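How to budget a two-arm bench cell (without blowing it on the arms)

Posted 19 December 2018 by Villads Bech

Quick one, end of the year, budget forms due. People keep asking what our small parts cell at Skarkstead cost and what to put on the list. So. The list, in the order I'd buy things now.

Step 1. Write down the job first

Before any catalog. One sentence. Ours was "pick up hex keys from the table and put them in a tray." That's it. No screws, no bins, nothing with a lid. Every time somebody wanted to add to the sentence we started a new sheet with its own total.

Then write the parts you'll handle. Sizes, coatings, thinnest and thickest. Borrow the real ones and lay them next to a ruler. A bare steel key and one with a plastic sleeve don't grip the same, and your finger pads have to cope with both.

Step 2. Spend on the fingers

Arms look like the big number so everyone haggles over the arms. Fine. But put a seperate line in for fingers and pads, and make it bigger than feels right. We burned through 6 sets of pads before we found ones we liked. Pads are cheap, waiting for pads is not.

Things to ask the seller:
Do fingers come off with a normal tool?
Are spare pads sold alone or only with the whole gripper?
Lead time in November, when everybody is spending leftover money?
Will it close on something as thin as your thinnest part?

Get a sample set and try it on your own parts before you sign. A sleeved key held upright between the fingers is a good test.

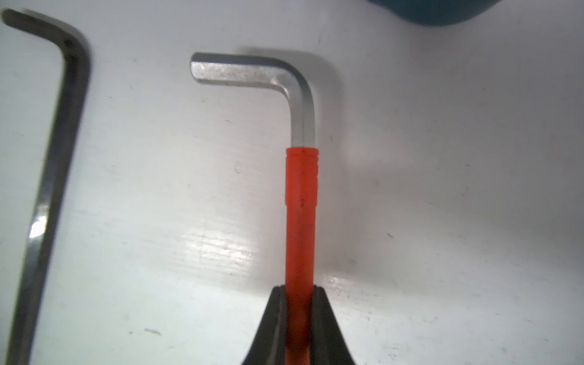

Luuk De Bruijn: We skipped the spare pads to save money and lost two weeks waiting on a reorder. Put them on the first PO. Also ask if shipping is per box or per order, ours was per box and it hurt.

Good point on shipping, added to the sheet.

Step 3. Cameras, and where they hang

Budget a camera per wrist plus one looking at the whole table. Then the brackets. Then cables, longer than you measured, because the arm moves and the cable has to go along with it. We were 84 dollars short on cables alone and had to go back and ask for it, which is embarassing.

Check that your computer has enough ports. A hub is a small line but it is a line.

Step 4. Frame and table

Aluminum extrusion. Order it cut to length unless you own a good saw. Bolt both arms to the same rail so they stay put relative to each other. Get extra brackets and extra nuts, the nuts vanish.

Walls are optional in the plan but I'd price them. Background matters to cameras and you may want to swap it later - ordinary wallpaper does the job and goes under "misc."

Trays and organizers: office supply store. Don't let a vendor sell you a "fixture kit" for this.

Step 5. Add it up, then leave room

Our extras (everything except the arms and the computer) came to $2722. Pads, cameras, brackets, cables, extrusion, tabletop, tray. I'd planned for less. Most of the gap was shipping and stuff ordered twice.

Quotes: get 2, same day, same list. We had Domport and Traltard both price the extrusion and the cheaper one changed once freight went in. Dinu only quoted the brackets so I left them out of the compare.

Step 6. Do a dry layout before the last order

Put everything on the table with nothing powered if you can. Can each arm reach the tray? Do the elbows clear the walls? Is there somewhere to set parts down in front? Tape outlines are OK if the arms haven't shown up yet. Move the tray, try again. Only then order the last extrusion pieces, those are the ones people get wrong.

Same goes once it's running. Keep the parts in a row, tray at the back, and look for what is in the way.

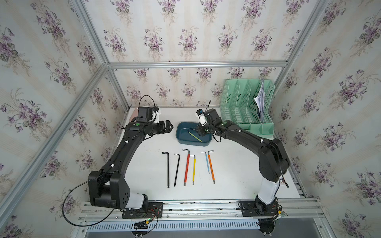

Two arms, one rail, hex keys laid out in front of the tray.

Step 7. The stuff for next year's form

Replacement pads. A spare camera. One spare cable of every kind. Somebody's hours, put real hours in, not "as needed." If your form has a box for training put something in it even if its small, an empty box tends to stay empty the year after.

Blank sheet is on the shared drive under Skarkstead, budget, bench cell. Copy it, don't edit mine please.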